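Home Shop Tabletop Trays Journal Stockists Basket (0)

Search trays, bowls, boards... Go

The Rabbit Tray

Tabletop > Trays > Small trays

It says Rabbit on it. We would like to get that out of the way first. The word runs across the upper left in a looping script, with a capital R that has clearly had lessons, and right after the last letter comes a small carrot. There was a meeting in April about whether the carrot was too much. The carrot won.

Past the lettering, you have a shallow plastic tray with rounded corners and a low raised rim. It carries breakfast. It also carries keys, mail, seedlings, the bits of a clock you have decided to fix, and the sort of small wet objects that children bring in from the yard and want kept. We have sold plainer trays and we have sold fancier ones, and this is the one people write to us about, usually to ask if there's a fox. There isn't a fox.

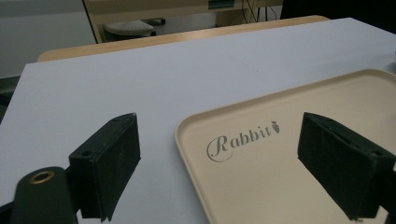 The color is listed as Oat. Dirk Mulder, who does our color names, fought for Biscuit and lost, and has since used Biscuit for a dish towel that is plainly yellow. Oat is a pale, warm, quiet shade that shifts a good deal with the light in your kitchen. Some customers see cream, some see beige, and one sent it back because hers was pink. We mailed her a second one. She says that one is pink too, and she has kept it.

The printing is dark gray. It shows up well enough to read from a chair and it doesn't shout at your toast.

What it's good at

Breakfast for one. A bowl, a spoon, a piece of fruit you mean to eat. The rim is low, so you can get a hand under a bowl or a flat dish without tipping it, and it is high enough to stop a rolling grape or a modest spill. It will not stop a full glass of milk. We tested this by accident in the office and the carpet is still discussed.

Snacks on the couch. The rounded corners matter more than you'd think when the tray is on your knees and somebody sits down beside you with force.

Corralling. Svitlana Hrytsenko in our returns department keeps one by her front door for keys, gloves and a flashlight, and claims she hasn't lost a key since. She has lost the flashlight.

Kids' table. This is what most people buy it for, and it does the job. A child can be told that everything on the tray is theirs and everything off it is not, and for a while this works.

What it's not good at

It has no handles. You pick it up by the edges like an adult. If you need handles, look at the Plideck Two-Grip, which has a pair of them and no personality at all.

It's not an oven dish. We have had to add this line. It's not a cutting board either, and if you use it as one the rabbit will be the first to suffer, and then so will your knife.

It doesn't nest inside itself, fold, or hang. It does stack, with other Rabbit trays, and a stack of them on an open shelf looks rather nice from the side and tells you nothing about which one is clean.

Setting it up

We are not going to tell you how to put a bowl on a tray. What we will say is that a bowl looks better next to this one than on it, at least until somebody is ready to eat, and the reason is the artwork in the lower right corner. That's where the rabbit is. It's a small line drawing with long upright ears, sitting beside a speech bubble with tiny lettering in it, and if you park the oatmeal there you have paid for a rabbit and covered it up.
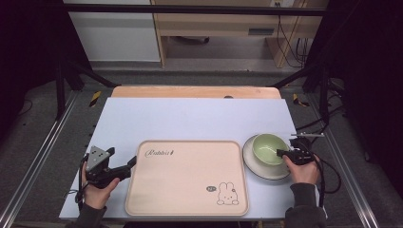

Go for a soft green if you're choosing a bowl to match. White is fine but looks like a hospital that is trying. Our own Gastico bowls come in a sage that gets along with the tray, and a round saucer underneath gives the spoon somewhere to go. Red we can't recommend. Liette Landry in the shop owns a red bowl and a Rabbit tray and says they are perfectly happy together, but she also said that about the two cats.

If you have a pale wood table, the tray will more or less settle into it. On a dark table it stands out a lot. Neither is wrong. On a patterned tablecloth you'll lose the rabbit altogether and spend the meal wondering what you bought.

Cleaning

Warm water, dish soap, soft cloth. Dry it flat or standing in the rack. The top rack of the dishwasher is fine for the tray and slightly less fine for the print over the years, so we do ours by hand when we remember and don't when we don't.

Skip the scouring pad. Tomato sauce should be wiped off the same evening. Turmeric should be wiped off before it has finished landing. If you do get a stain, a paste of baking soda left on for a few minutes will take out most of it, and the rest you can regard as a map.

The details

Name: Rabbit Tray
Maker: Wureo
Color: Oat
Material: plastic
Shape: rectangular, rounded corners, raised rim
Print: script lettering with carrot, upper left; rabbit with speech bubble, lower right
Price: $18
Sold: singly
Returns: unused, in the wrapping, with a reason if you have one. We read them all.

The first run was 600 trays, which we thought would last us into the next year. It did not, and then the second run was late, and for a while the most popular thing on our site was a picture of something we didn't have. It's back now. Please stop calling Colleen Lapointe at home.

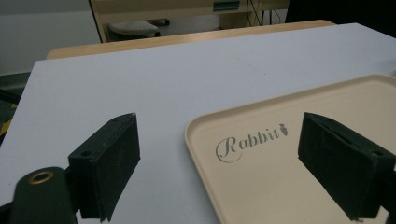 The lettering and the carrot, close up. Color shown: Oat.

What people have asked

We get more mail about this tray than about everything in the Cloutier range put together, including the gravy boat, which had a fault. A few replies, to save everyone some time.

The speech bubble is very small and that's on purpose. It was drawn by Győző Jakab, who also did the lettering and the carrot, and who believes that a rabbit would not raise its voice. Bring the tray closer if you want to read it, preferably after you've taken the soup off.

Yes, the rabbit stays on that side. If you're left-handed and would like it on the other, turn the tray around. It will then be upside down. We're looking into it.

No, we don't personalize. The word is Rabbit whatever your child is called. One family wrote to say their son is named Robert and could we meet them halfway, and we're sorry, we could not.

A larger tray is in the works, with space for 2 bowls and possibly a plate. The drawing is done. The argument over whether it gets a second rabbit has been going since before lunch and we will update this page when there's a result.

Orders placed before noon go out the same afternoon. Each tray ships flat in a plain box with paper around it, and the paper is the good crinkly kind, so if you have cats you may want to order 2 boxes.

Add to basket

41 shares 12 comments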